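Food Storage at Home, Unit 3: Fruit, Bread and the Air Around Them
Handout, 25/10/2019
Instructor: Mariama Gyamfi

Welcome back! Last time we got through grains and dried beans, and a few of you stayed late arguing over rice jars, which made me very happy. Today is about foods that are still changing after you bring them home.

Ripening

A banana keeps ripening long after it is picked. It gives off a gas called ethylene, and ethylene tells the fruit to turn starch into sugar. The lovely part is that the gas drifts - one ripe banana can push its neighbors along too. Apples, pears, peaches and tomatoes behave the same way.

Oranges don't. Once an orange is off the tree it gets no sweeter, however long you wait. It only loses water, slowly, through the peel.

Try this at home: put a hard avocado in a paper bag with a ripe banana and leave a second avocado out on the counter. Check both after 2 days and write down what you feel and smell.

Cold

Chilling slows ripening, but bananas come from warm places and their skins turn brown below 55 degrees Fahrenheit. The inside often stays perfectly good. Tomatoes lose flavor in the fridge, so let them ripen in the room first.

Staling

Stale bread is such a fun subject! Most people think it has just dried out. In fact the starch firms up as it cools and sits, and this happens even in a sealed bag. It goes faster in the fridge than in a cupboard, and it nearly stops in the freezer. Warming a stale roll softens it again for a little while, so eat it right away.

Cupboards

A closed cupboard keeps light off food, but it also holds gas and damp air. Give fruit some space, keep bread wrapped, and stay away from the wall beside the oven.
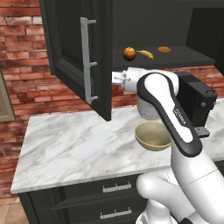 For next time

Read the Crichton pages on mold (Cameron Crichton, the stapled packet, first 3 pages).
Bring your avocado notes, even if you forgot a day.
Pick one food from your own kitchen and find out if it ripens after picking. Surprise me - I'd love to hear about something I've never tried.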